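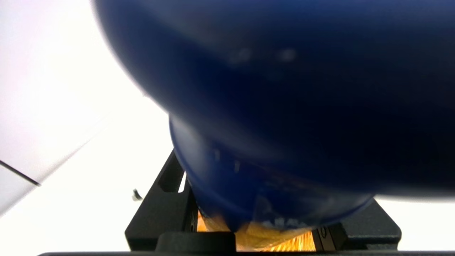

Revised Rules for Close-Range Work with Wrist Cameras

Members are advised that the revised guidance on close-range handling takes effect on 17 Jun 2024. It replaces the interim note issued in January and applies to every cell in which an arm carries a camera at the wrist, including those operated by outside partners under the Lougher agreement.

The revision was prepared by the working group on safe handling, chaired by Barbara Kurek. The group reviewed 83 reports sent in by member sites. Many of them concerned the last stage of an approach, when a part comes so near the lens that it fills most of the view and loses focus. A glossy, dark part over a black holder on a bright white surface is a demanding case. Highlights on the part may be mistaken for features, and the outline of the holder may be partly hidden by the part or by the gripper itself.

Section 3 now sets out the following requirements.

Wrist camera images shall not be the only basis for a decision to close, press or release when the part in view is out of focus. A second source, such as a fixed camera or a force reading, shall be used.

Approach speed shall be reduced to no more than 20 millimeters per second once the part hides any edge of the holder from view.

Exposure shall be set on the part and the holder together. Sites using white work surfaces shall check the setting at the start of each shift and after any change in lighting.

Gripper hardware that shows in the camera view shall be recorded in the cell file. Operators reviewing images must be able to tell it apart from the fixture.

Small items lying on the work surface near a holder, such as clips and cable ends, shall be identified before a run begins. Any item that does not belong to the setup shall be removed.

Marks or scuffs on a part shall be logged before handling as well as after, so that existing wear is not charged to the gripper.

The group considered a fixed minimum distance between lens and part but did not adopt one. Comments from the Pluro and Murasetti sites showed that suitable distances differ widely from one lens to another. The matter will be taken up again in the next review.

Sites have eight weeks from the effective date to update their cell files. Those using the older Dronda checklist may keep its layout, provided that the new items are added. Questions on Section 3 should be sent in writing to the working group, with the cell number and the name of the responsible supervisor.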